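The Black Table

My mother left me the table and the 440 dollars in the Flaver tin, and my brother got the car. That was in January. I had the table brought up to the apartment on Beneretti Street and put it against the wall where the couch had been.

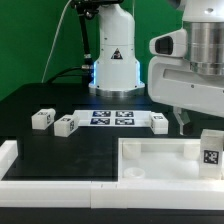
I am not a person who plays games. My mother was. She would sit down after supper with a set of blocks and a printed sheet and move the blocks around until she was satisfied, and then she would write something in a notebook and go to bed. I asked her once what the rules were. She said there were only two and that I would be bored by both of them.

The notebook came with the table, taped to the underside. It took me a month to find it. Most of the pages were lists of moves in her small square handwriting. "Left one to the corner. Turn. Back one stays." On some pages she had crossed everything out and started over. The last entry stopped after four moves.

I did not have her blocks, so I went down to Esquivel's and asked if they carried any. The man behind the counter had white ones in a box on a low shelf. I bought three and paid with money from the tin. Then I went home and drew up a sheet of paper as well as I could from her sketches, and I set it all out on the table.

The first night I followed her moves exactly. It took less than a minute. I sat there waiting to feel something and then I washed the dishes.

The second night I did the four moves and looked at the blocks for a long time. The radiator was knocking. Down on the street the Zikberg bus went by with its lights on -- it was the late one, with no riders. I picked up the block on the left and put it down again in the same place. Then I turned it a quarter turn.

I found a pencil. Under her last line I wrote, "Left one stays. Turn." My handwriting looked too big next to hers. I put the notebook in the drawer with the silverware, where I would see it in the morning, and went to bed.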